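**Hillex Textiles Introduces Skarkudo, a Printed Cotton Cover for Rooms That Do Two Jobs**

*Tuesday, February 10, 2026* – Hillex Textiles today announced the release of Skarkudo, a line of printed cotton covers intended for small rooms in which sleeping, working and eating share the same floor. The line goes on sale this week through the company's retail partners and will be joined by a heavier winter weight in July.

Skarkudo was developed over 21 months with the Disent design studio, which has worked with Hillex on two earlier collections. The studio was asked to produce a pattern that would look at home on a bed and on a work surface, so that a household could buy a single design for both. The first pattern to be released, named Sầm, places blue-gray leaves and flowers on a white ground.
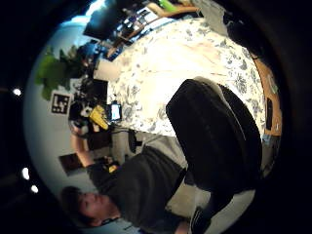 Early planning for the line drew on a survey of 1272 households living in one or two rooms. Respondents were asked which pieces of furniture they used for more than one purpose, and the bed and the main table were named most often. Many of those who replied also said that they wanted their bedding and table linen to match, but had been unable to find the same print sold in both forms.

Hillex has therefore cut the Sầm pattern in sizes for single and double beds and for square and oblong tables. All pieces are woven from the same cotton yarn and printed at the same mill. The company advises customers who plan to use the bed and table pieces together to wash them together as well, so that the color fades evenly across the set.

The printed motifs are spaced openly, with wide areas of white between the sprigs. Disent tested closer arrangements during the first year of the project and set them aside after trial households reported that small items, such as keys and earphones, were hard to find against them. The open version was then placed in 41 homes and shared workrooms for a full season before the design was approved for production.

Participants were asked to go on using their rooms as they normally would, with drinks, cables, paperwork and tools on the table as the day required.

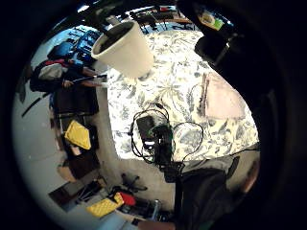

Several changes followed from the trial. The hem on the table pieces was made narrower so that it lies flat under a keyboard or notebook. The corners of the bed pieces were rounded – a request made by participants whose beds stand close to a desk – and the care label was moved from the corner to the middle of one short side. Hillex also added a loop to the back of each piece for hanging it up to dry in rooms without a clothes rack.

Skarkudo pieces may be machine washed in warm water and dried on a low setting. Coffee and tea spills should be blotted with cold water before washing. Bleach is not recommended, and the printed side should be ironed through a thin cloth.

Bed and table pieces are sold separately. Replacement pieces in the Sầm pattern will remain available after the winter weight is introduced, and the two weights will share the same sizes.

**About Hillex Textiles**

Hillex Textiles designs and sells printed cotton goods for the home. Its products include bed covers, table linen, curtains and kitchen cloths.

**Media and trade inquiries**

Fabric swatches and a full size chart may be requested from the Hillex Textiles press office. Retailers interested in carrying the Skarkudo line should contact the trade sales desk.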